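March, evening

Second day of comparing the two hand-held grippers. The Ralter has the stiffer linkage and closes square, but its pads are hard and they skate on anything glossy. The Talance has softer pads and some play at the pivots. I had expected the play to matter more than it does.

Set both to log at 1000 samples per second. The Ralter controller dropped its connection twice before lunch, both times on a fast close. Swapped the cable and had no drop after that, which proves little.

Moved on to packing snacks into a cardboard box on the bed. Crumpled wrappers are the hard case. The film gives before the force reading moves, so a threshold on force alone closes too far. Finger position is the better signal for these.

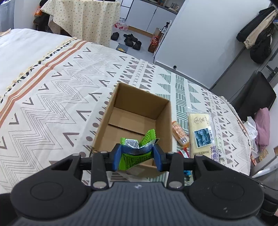
Release is still the weak point. Light film can cling to a pad after opening, and a slow open makes it worse. Will try a short, quick open with the fingers already below the rim of the box.

Camera exposure left on auto, a mistake. Pale packaging near the box pulls it down and the dark linkages lose their edges. Fix it by hand tomorrow.

To do: new pads for the Ralter from Cleltport, 2 mm if they stock them. Recheck zero on both before the first run. Copy today's logs to the Antal drive.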